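**Breverik 2 is out, and your grandma's recipes can finally be a proper book**

2023-09-12 – For release now

Hi, I'm Saron Berhe, and I make Breverik, a little program for laying out family books at home. Version 2 is ready to download today and I'm pretty chuffed with it!

I started writing it when my aunt handed me a shoebox of recipe cards and asked if I could "do something on the computer" with them. Three evenings of fighting with margins later, I'd decided to build my own tool (as you do). The first version could manage a 40-page booklet if you were patient.

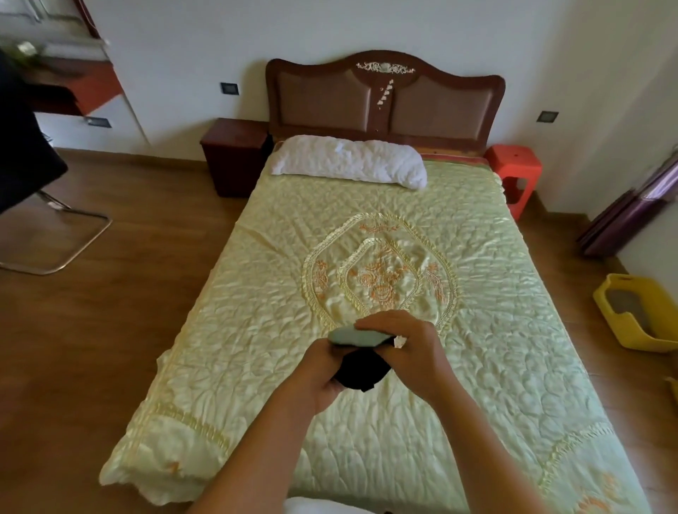 The new one handles colour covers, does the page numbering for you and comes with 56 templates – cookbooks, kids' stories, travel diaries, even a favourite-poems one that Tsehay Endale drew up over winter. It'll also save a print-ready file you can take to your local copy shop.

Dinesh Pisharody rewrote the spell checker, so it now knows "organise" and "neighbour" are perfectly good words. "I got sick of the red squiggles," he told me, and fair enough.

Breverik 2 runs on Windows and Mac and costs $40, or nothing at all if you bought the first version. A Linux build is coming in November.

For review copies or a chat, get in touch with Kha Kiều through the press page on the Breverik website.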